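Kulent to open moulded packaging works at Droldale in August

Droldale, July 3, 2015

Kulent, the maker of moulded plastic packaging, has completed the lease on a 3,150 square metre building at Droldale and will start production there in August. The site replaces the company's two smaller units at Fondton, which will close once stock has been moved.

The Droldale works will make trays, lids and inserts for food packers and parts suppliers. It will run 9 forming lines on two shifts. Seven of the lines are being transferred from Fondton. The other two are new and take sheet up to 1,000 mm wide, against a limit of 760 mm on the existing machines. The wider sheet allows larger trays to be formed in one piece and cuts the amount of trim on standard sizes.

Trim from all lines will be ground on site and returned to the sheet supplier, Chiang, under a three-year agreement. Chiang will deliver to Droldale twice a week. Sheet will be held in a separate store at the north end of the building, with its own loading door.

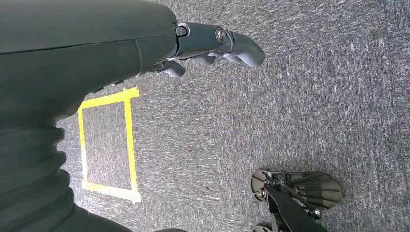
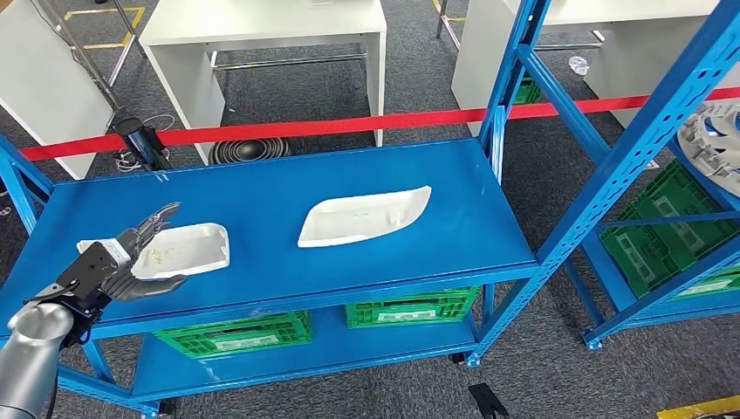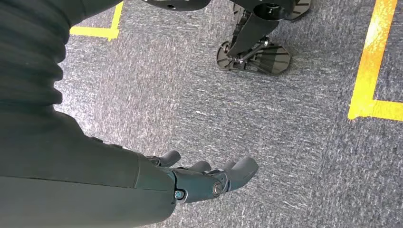 Chak-lun Mak, operations manager at Kulent, said: "The Fondton units are on opposite sides of a public road, and every pallet has to cross it at least once. At Droldale the sheet comes in at one end and finished goods leave at the other. We expect to shorten the lead time on repeat orders from 15 working days to 11. Orders that need a new tool will take the same time as they do now, as toolmaking is still done by outside firms."

All permanent staff at Fondton have been offered posts at the new works. Kulent will also recruit 26 people, mainly line setters, quality inspectors and warehouse staff. Applications for the setter posts close at the end of this month. A works bus will run between Fondton and Droldale at the start and end of each shift for the first year.

Lines will be moved one at a time so that supply is not interrupted. Customers with call-off orders will receive a notice giving the changeover date for each part number. Tools owned by customers will be cleaned, measured and photographed before transfer, and a condition report will be issued for each. Part numbers, prices and pallet quantities do not change. Delivery notes will show the Droldale address from the first dispatch.

Returns should continue to be sent to Fondton until the customer has been told otherwise in writing.

Notes to editors

Kulent makes thermoformed packaging in gauges from 0.4 mm to 3 mm. Its registered office will move to Droldale when the second Fondton unit closes. Floor plans and a timetable for the transfer are available from the company's press desk.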